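Nester's "local veg" pledge looks thin on detail

By Floarea Cozma
October 13, 2021

14 comments | 37 shares

Supermarket chain Nester says that by the end of December its shops will be selling more fruit and vegetables grown close to home. It is a nice thought. Whether it amounts to much is harder to say, as the firm has yet to explain what it means by "close".

The pledge was launched on Monday at the Sovska branch with free soup and a large banner. Under the plan, growers within 40 miles of a shop will be able to sell straight to it, without going through the central depot at Plitunau. Nester says this will mean fresher food and fewer lorries on the road.

So far, two growers have signed up. The chain would not name them, nor say how much they are expected to supply. Asked whether the 40 miles would be measured from the field or from the packing shed, a spokeswoman said the details were "still being worked through with our partners". That matters a good deal, as plenty of what passes through local sheds was grown a long way off.

There is also the small matter of the calendar. A promise to fill the shelves with local produce by December would be easier to believe if it covered things that grow here in December. Carrots, yes. Leeks and cabbage, certainly. But the leaflet handed out on Monday also lists strawberries and peppers, and it is a brave grower who offers those outdoors in a hard frost. Heated glasshouses could do it, at a price - and the fuel bill would sit oddly beside the talk of going green.

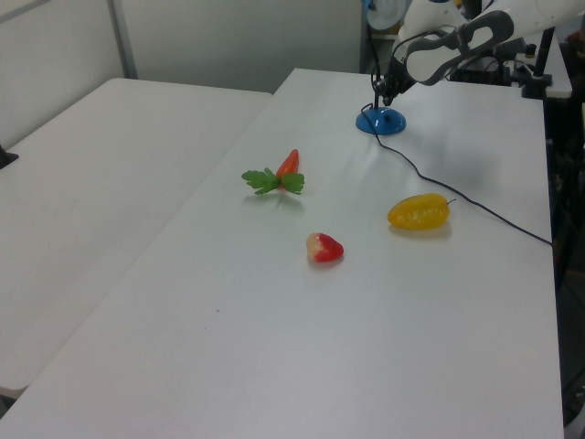

Shoppers may recall that Nester made a similar promise before, under the name Fresh From Here. It lasted two summers and was dropped without a word. The company now calls that scheme "a useful learning period".

The sums do not help its case either. Nester has set aside 420 pounds per shop for the change, which is meant to cover new signs, staff training and a chiller check. It would not buy many signs. A rival, Pop, spent far more on its own local range and still sells mostly imported salad through the winter.

None of this means the plan is bound to fail. Growers near Sovska have long complained about the trip to Plitunau, and a direct sale could save them time and money. But they will want to see a contract first, with prices in it - and so far there is only a leaflet.

Nester says a full list of suppliers will be put up in its shops "in due course".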